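How to sort out a drawer full of odds and ends

We all have one, don't we? Mine was the second drawer down in the kitchen, and by the time I got round to it last May it would only open if you pushed a hand in first and held everything flat. If yours is the same, put the kettle on and set aside an evening. It's a lovely job once you get going.

What you'll need

A clear table, a few shallow trays or bins, some sheets of white paper, sticky labels and a pen. I use yellow bins from Tapley because small dark things show up so nicely against them, but old ice cream tubs will do just as well. Line one tray with the paper and keep it for whatever you haven't made your mind up about (mine always fills up first!).
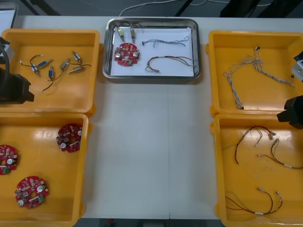
Step 1: Tip it all out

Yes, the whole lot. It's tempting to pick through the drawer where it is, and I've done that more times than I'd like to admit, but you only end up stirring it. Give the empty drawer a wipe while you're there.

Step 2: Make big, simple groups

Keep the groups broad to begin with. Wires and electrical bits together, then screws and hooks, then stationery, then everything that belongs in another room. You can split them up later if one gets too full. Loose wires are best coiled and held with a bit of string, and please put old batteries in a tub of their own, ready for the recycling point.

Step 3: Label before you put away

Write the label while the tray is still in front of you. I like the Cilik ones, which peel off cleanly when you change your mind, and I do change mine rather often. Then pop the things you use every week at the front and let the rest live behind.
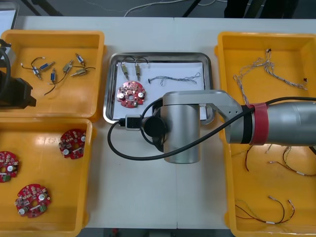

How long should I keep something if I don't know what it's for?

Give it until your next big tidy. Put it in a labelled envelope with the date on, and if you still haven't needed it by then, let it go.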